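Sornness Tenants and Workers Alliance
Minutes, September general meeting

Called to order at 6:40 p.m. Octavian Ciobanu in the chair. 61 members signed in. Last month's minutes were approved after the line saying the rally "shook city hall" was struck. Several members who were there did not recall any shaking.

1. Avram warehouse contract

Avram's offer is still a raise of 3 percent, with the health plan "to be reviewed." The chair asked who would be doing the reviewing. The bargaining team had put the same question to the company in writing and got a brochure back. Members doubted the offer is final, as the last two final offers were also final. Motion to reject it and keep the informational picket going. Carried, with two abstentions.

2. Petition on the Selov Street clinic

The organizers reported 100 pages of signatures. A member asked how many of those people live in the district, and the organizers could not say. Another pointed out that the council accepted the last petition with thanks and then voted the other way. Agreed to check addresses before anything is handed in. No date set.

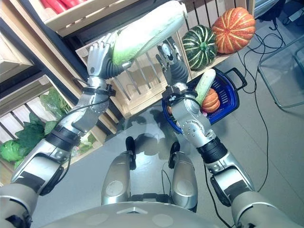

Napa cabbage and a blue basket at the produce display.

3. Altar coalition

Altar has asked us to co-sign its statement on wages. The chair read it aloud. It calls for "bold action" four times and does not name an employer, a bill or an hourly rate. One member argued that a weak statement with many names on it beats none. The chair said he had heard that about the previous statement and would like to know what came of it. Motion to sign failed. We will write back and ask for a dollar figure.

4. Money

The strike fund paid out 12 grocery grants over the summer. There was a long discussion of the printing bill. It was not clear to the meeting why the banner had to be ordered twice. Receipts to be brought next time, including the one for the megaphone.

5. Other business

A request to move meetings to a video call was tabled again. Complaint about parking noted.

Adjourned at 8:25 p.m. Whoever has the key to the side room, please return it.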